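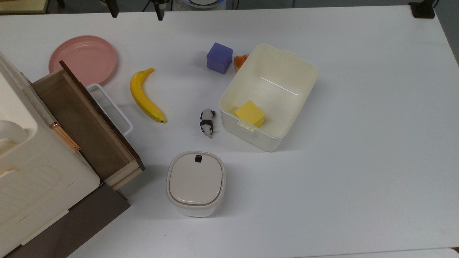

A practice table at the Grinodville lab, with an open drawer, a white bin and toys to sort.

How a robot learns to tidy up

Putting a banana in a drawer is easy for you. A robot has to learn it in small steps: find the banana, reach for it, close on it, lift, move, let go.

The Grinodville team wanted to know how much practice a robot needs. They used a method called learning from examples. A person guides the robot through a job, and a computer saves each try. One saved try is called a demonstration.

The team saved 3,000 demonstrations. Each was one short job, such as "put the purple cube in the bin." Between tries, the objects were moved to new spots. If the banana always lay in the same place, the robot could learn the place and never learn to look for the banana.

Next came the test. The team trained one program, named Witau, on 200 demonstrations and a second copy on 2,000. The rest were kept back for checking. Both copies got the same 6 jobs.

The copy with more practice finished more of the jobs. It still had trouble with the drawer - a drawer can be open a little or a lot, and its edges get in the way.

Words to know
Demonstration: one saved try at a job.
Training: using saved tries to change how a program acts.
Test: a job used to check what the program has learned.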